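Subject: Re: sorting the wash into two tubs
From: Jinfeng Tang
Date: 27 July 2023

Hello all, me again, with the table as it stands. I've gone for one white tub for socks and one for anything with sleeves.
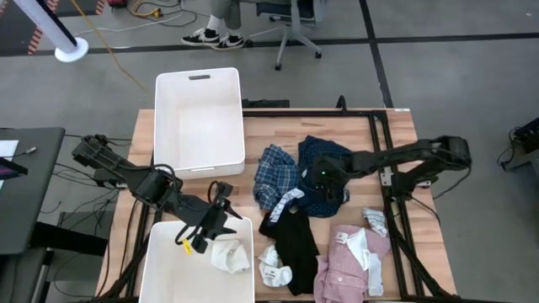
1. Socks first

On 26/7 Urville wrote:
> Do you pair them as you go, or chuck the lot in and
> pair at the end? I lose the will to live either way.
> Also, where do you put the shirts meanwhile?

I chuck! One white sock is in the tub nearest the front and the others are still mixed up with the shirts -- there's a white one with dark blue stripes draped over the blue plaid, and a long one lying on top of the pink check. Pairing while you're still digging is hopeless, I tried it all through April and ended up with a drawer of odd ones (almost 100, my sister says, but she exaggerates).

2. Shirts

They stay on the table until the socks are out, Urville, and then it's patterns before plains. So plaid, pink check, the navy one with the little white dots, and the black thing last as it shows every bit of fluff. I fold in three, sleeves in first, and stand them on end in the back tub so I can see what's what.

3. Tubs

Duan asked about size. Deep is good for socks but a bit of a pain for shirts -- they slump if you only do half a load. A cut-out handle in the rim is well worth having, mind.

Does anyone do the shirts first? I'd like to hear how you get on with it.

Jinfeng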